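I folded my first shirt for money on a Thursday, and by the Friday I'd stopped being able to fold one at home.

The advert said "hand work, patient people, no experience", which describes me if you leave out patient. Jivach had taken the back half of a building on the Skerkemow road, whitewashed it, put a bed in it, and wanted people to tidy that bed over and over so that a machine none of us had met could learn how. The machine was called Brannigan. I used to picture him as a big sorry man with a moustache who'd never been shown how to do his own washing.

You don't use your hands, that's the first thing. You use the grippers, one in each fist, squeeze to pinch and let go to drop, and everything you do with them gets kept. An example, they call it. Pick up the blue thing, shake it, lay it flat, fold it, put it down, that's one example. Then you mess it all up again and do another. My target was 108 a shift and on my first day I managed 11, and of those they threw out 2 because I'd sworn and used my elbow.

The blue thing was the worst of the lot. Soft as anything, no proper edges, and every time you dropped it, it went down in a different heap. Which was the point, I suppose — Brannigan had to see all the heaps. 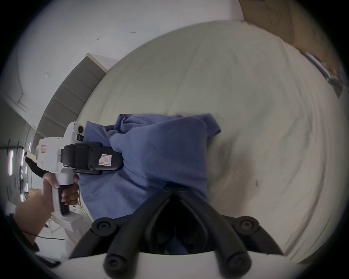 Gatska's voice came over the little speaker by the door, as it did whenever anyone went quiet for too long, and said that slow was fine, slow was lovely in fact, but could I please not stop halfway, as he'd learn the stopping as well. Gatska was the checking program. She had a kind voice and she never missed a thing. I said sorry to her, out loud, and then felt daft, and then started the fold again from the top.

But it stuck with me, that. He'd learn the stopping as well. I went home on the bus thinking about everything else I might be putting into him without meaning to. I always pat a thing once it's folded. My mum did it, two little pats, as if it might get up again. I'd been patting with the gripper, tap tap, on every single one, and Gatska had never said a word.

So I tried leaving it out. Have you ever tried not doing something your mum did? I got through a whole morning in July with my jaw clenched, no pats, and the folds came out terrible, corners all over the place, and Gatska sent back more in that one morning than she had all week. After lunch I gave up and let my hands get on with it. Pinch, lift, over, over, tap tap. Lovely neat little bundles, one after another, and nearly 143 of them by the end of the day, which was my best ever and I bought myself chips. 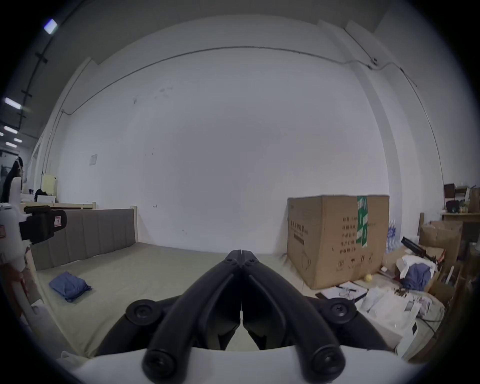

I got quite fond of the room after that. You do, don't you, even a room with scuffs on the wall and that sort of light. I knew which bit of the mattress dipped. I changed the sheets when the plan said to change the sheets, so he wouldn't think every bed in the world was the same colour, and I did the blue thing to the left and to the right and upside down. Some days I talked to him while I worked, just ordinary stuff, the buses, what I was having for tea. I knew full well it didn't keep the sound. I asked Gatska once if it did and she said no, and then she said, after a bit, that I could carry on if it helped.

Then the message came round that they had enough. Just that, they had enough, thank you, last shifts this week. I hadn't known there was such a thing as enough! I'd thought you just went on showing him for ever, like with a child.

On the last afternoon I smoothed the sheet down and waited for the next job to come up, and it didn't.
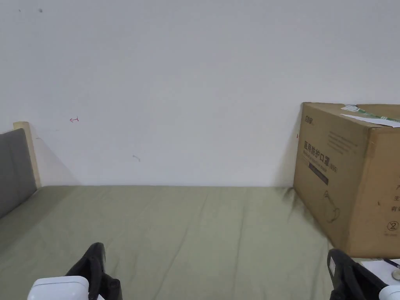

The bed at Skerkemow, between jobs.

They sent us a clip in the end, everyone who'd worked on it. Brannigan had no moustache. He was two arms on a stand in some other room with some other bed, and somebody had thrown a towel down in front of him, a yellow one, nothing I'd ever touched. He took his time. He pinched a corner and lost it and went back for it, and he didn't stop halfway. Over, and over again, a bit wonky on the left.

And then he lifted one arm, and I put my cup down, and he patted it twice.

I rang my mum. I told her there was something she had to see, and that she'd need her glasses.

Posted 19 Sep 2020
11 comments
143 shares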